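Gillholm Robotics Open Day

The Gillholm Robotics Open Day is a yearly public event held in Clillstead each December, at which visitors can watch robot arms being taught everyday handling jobs and have a go at guiding them. It grew out of a small evening demonstration at the Nwankwo Workshop and is now one of the liveliest dates in the town's calendar, with 315 visitors at the most recent one.

Background

The first open day was put together by Malte Thiele, an engineer at the workshop, who wanted local people to see the slow and fiddly side of automation as well as the finished results. Only 19 people came. Thiele ran the same folding demonstration for them three times over, and several stayed until the lights went off at nine. By its fourth year the event had moved to the larger hall at Gillholm, which can hold 300 people at once, and timed entry was brought in for the afternoon.

Demonstrations

The best-loved part of the day is the Aster bench, named after the teaching project it belongs to. Aster deals with clothes and parcels, two things that people handle without a thought and that robots find wonderfully difficult. A shirt never lies the same way twice, and a cardboard box can give under a grip that is only slightly too firm. White jointed arms work here within easy reach of a rack of folded clothes in strong colours, with an emergency stop button close by. People and machines share the tabletop, and a good deal of the teaching is done by hand.

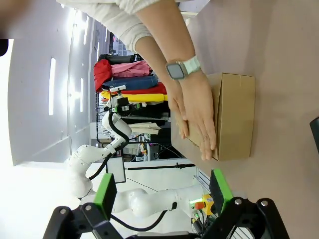 Sharada Pai, who has led the Aster sessions since the move, likes to begin with failures. Her talk opens with a run of dropped sleeves and crushed corners, and children are invited to guess what went wrong before she explains it. The guesses are often very good! One visitor's suggestion, that the arm should pause before letting go, was tried the same afternoon and has stayed in the programme ever since.

Visitors aged ten and over may then guide an arm themselves under supervision. Each turn lasts a few minutes, and the movements can be played back straight afterwards, so that a newcomer sees their own hesitations repeated faithfully by the machine. Queues for this are long, and regulars advise going before eleven in the morning.

Other activities

A side room holds a repair table where worn gripper parts can be handled and taken apart. There is also a printed guide, of which 500 copies are made each year, with a glossary and a paper gripper to cut out and fold. Early editions are now quite hard to find.

See also: Aster (teaching project); Nwankwo Workshop; Clillstead

Contact the editors | Copyright Clillstead Local Encyclopedia | Back to top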